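Reading my own water meter

November 2018

I have paid a water bill for years without knowing what was on it. I paid the amount at the bottom and put the paper in a drawer. In July the bill went up and I decided to find out why, which meant lifting the iron lid by the front walk and looking at the meter for the first time.

The box was full of leaves and one very large spider. Under all that is a round dial with a row of numbers, like an old car odometer. Our meter was made by Zanetti and the glass was so dirty I had to wipe it with my sleeve. It read 567. I wrote that on the back of an envelope and closed the lid.

The bill from Prallo, our water company, goes by units. I had assumed a unit was a gallon. It is a hundred cubic feet, and a cubic foot is a bit under seven and a half gallons, so one unit is a lot of water. There is also a fixed charge that you pay even if you never open a tap, and a sewer charge that is worked out from the water you use. The sewer part was bigger than the water part. I read that line twice.

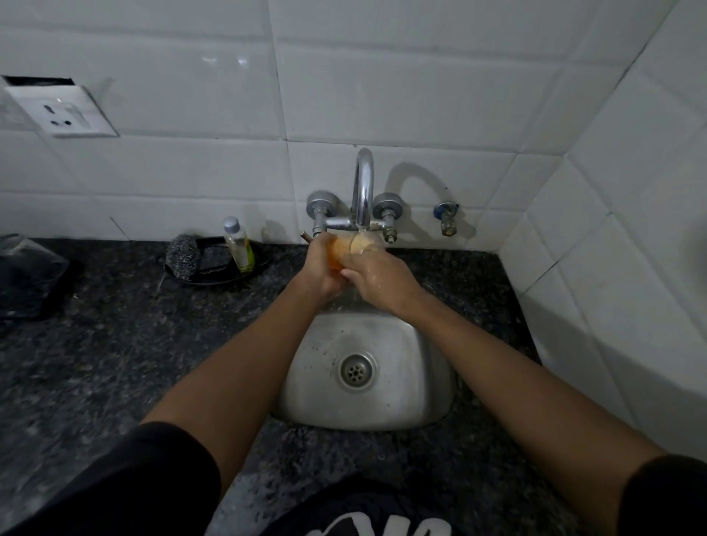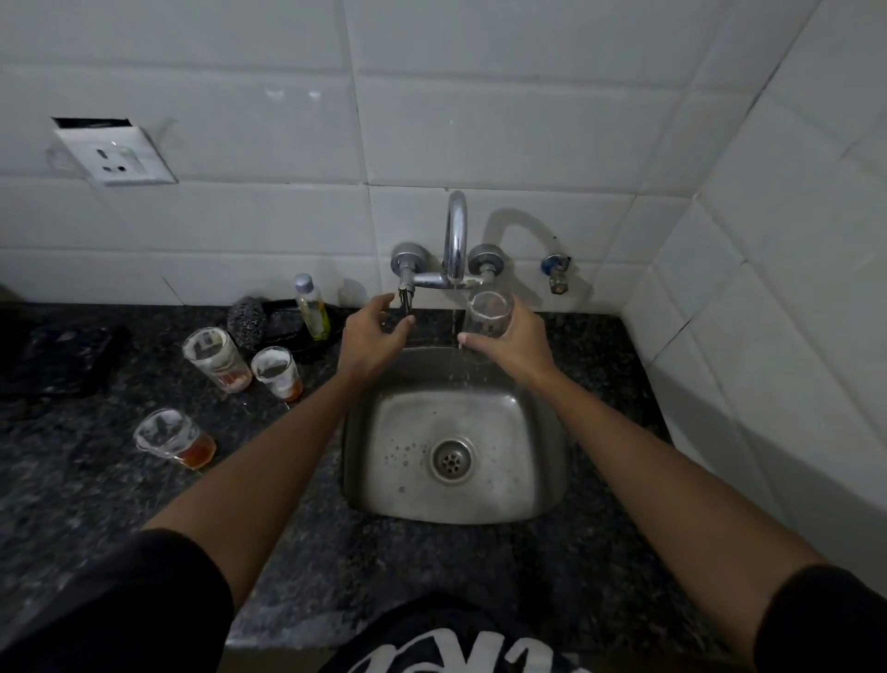
The first thing I wanted to rule out was a leak. The way to do it is to shut off everything in the house and watch the small red triangle on the meter face. If it moves, water is going somewhere. You can't do this while anyone is using the house in the normal way. Even a thin stream at the kitchen sink, the kind you leave running while you reach for a glass, is enough to turn the triangle. I waited until late evening, told everyone to leave the taps alone, and went out with a flashlight.

It moved. Slowly, but it moved.

I went back in and put food coloring in the toilet tanks. The upstairs one was fine. The downstairs one had blue water in the bowl after 20 minutes. The flapper had gone stiff and wasn't sealing. I bought a new one at Tatonard, the hardware store past the post office, and it took two tries because the first one was the wrong size. Bring the old one with you.

After that the triangle stayed still. The next bill was 96 dollars, which is close to what we used to pay before it jumped. The sewer charge went down along with the rest.

I now read the meter on the first of the month and put the number in a notebook by the back door. I still haven't worked out the line called "system adjustment." I called and was told it would be explained in a letter. The letter hasn't come yet. If you are also with Prallo and know what it is, leave a comment.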